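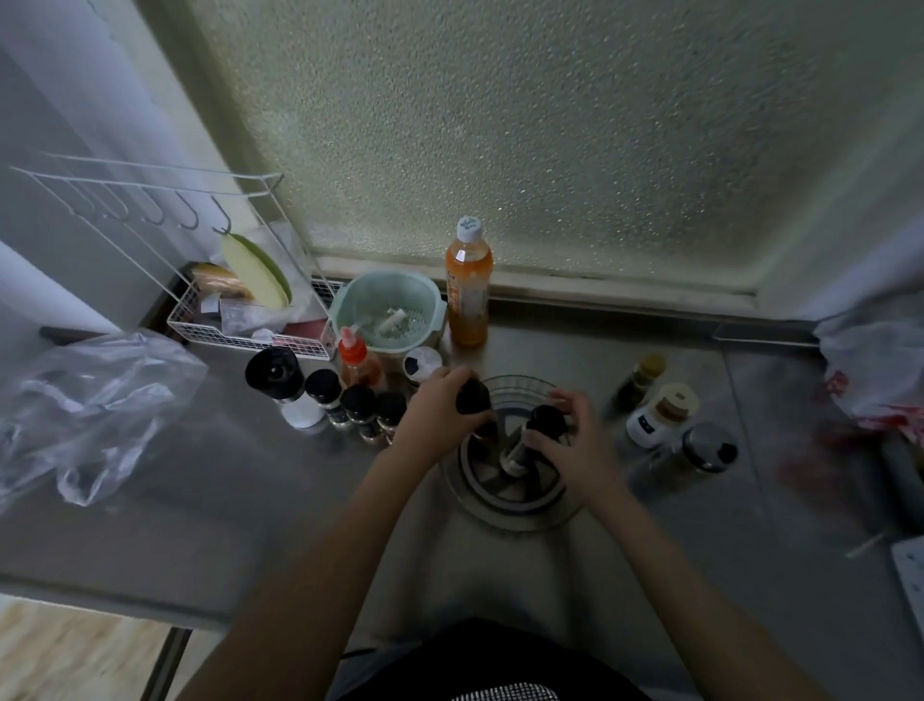

Small spice jars, black caps, one in each hand, at the glass bowl in the sink.

Open Day at Minaven, Andstead

Minaven opened its doors on a Tuesday in October and let the public in to see what it means by home automation. I went for the afternoon session, with 39 other people and a paper badge. The company's pitch is a household system called Azar, which is supposed to learn kitchen chores from watching people do them. I have been to enough of these events to arrive with low expectations and a full stomach.

On the kitchen work
Jars are a fair test, and I'll give Minaven credit for talking about them at all. Most demonstrations I have sat through use one red block on a clean table. A row of spice jars with matching lids next to the sink is a lot closer to what people have at home, and so are the colander, the squeeze bottle and the crumpled plastic bag on the counter. The glass bowl is see-through, too, right down to the drain basket under it. I asked whether Azar can tell where a bowl like that ends and the sink begins. The answer was "usually."

On the numbers
The slide in the front room said 1,262 recorded chores. Fine, but a chore was never defined. Is picking up a jar a chore? Is doing the whole row? I asked twice, and the second time I was told that it depends on the task. The next slide said 336 hours, with no word on how many of those hours were thrown out. If you are going to put a figure on a wall in letters a foot high, have the footnote ready.

On the live demonstration
It was due at 2:30 and started 21 minutes late. Azar's job was to move three cups from a rack to a shelf. It moved two of them well, slowly and without a bump. It then stood in front of the third for long enough that people started checking their phones, and the presenter moved on to the next part of the talk. I don't hold the third cup against anyone. I do mind that the summary on the closing slide called the run complete.

The older machine in the lobby, the Stumska, got a bigger crowd. It folds one kind of dish towel, provided by the company, and it folds it neatly. A woman near me offered a towel from her own bag and was politely turned down.

On what was missing
Two hands at a sink do a great deal that never came up in the talk. One holds while the other works. Fingers find a cap by feel and know how hard to squeeze a small jar. Every answer about grip or touch came back around to "more recordings," and maybe that is right, but I would have liked to see one case where more recordings had fixed a specific problem. Before and after, same jar, same sink. I asked for that and was given a brochure.

There was also no price and no date. The brochure says "in the coming years" on page two and again on page five. Cleaning the machine itself gets half a sentence — odd for something meant to work next to running water.

If you want to go
The next open day hasn't been announced, but Minaven keeps a sign-up sheet at the front desk. The building is a short walk from the Andstead bus stop, parking is tight, and the side entrance has the only ramp. Take the afternoon slot if you can get it, as the morning group told us they had the talk and the towels but no cups. Bring your own questions and write the answers down. Coffee was free and better than I expected.

I put my name on the sheet for next time. I'd like to see that third cup.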